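Leston Community Nursery: Sorting Small Play Items at Closing

Staff should begin sorting 20 minutes before the room closes. Clear one surface and bring all small items to it before any container is filled. Work by color first, starting with green and orange, and set damaged pieces aside. 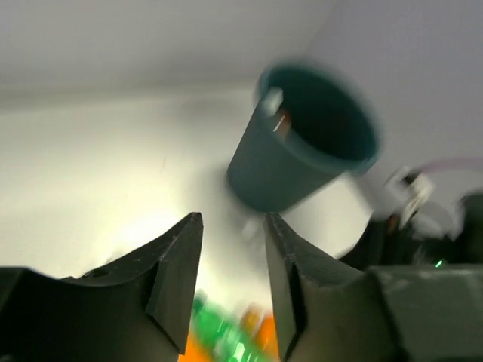
Ehsan Kakakhel writes that at the Brurnstead site the staff sort by size instead and find it quicker with mixed sets. Either method is acceptable, provided that one room keeps to one method.

Place up to 70 pieces in each container, close the lid, and write the color on the label. Return containers to the lower shelf. Damaged pieces go to the office by 6 p.m.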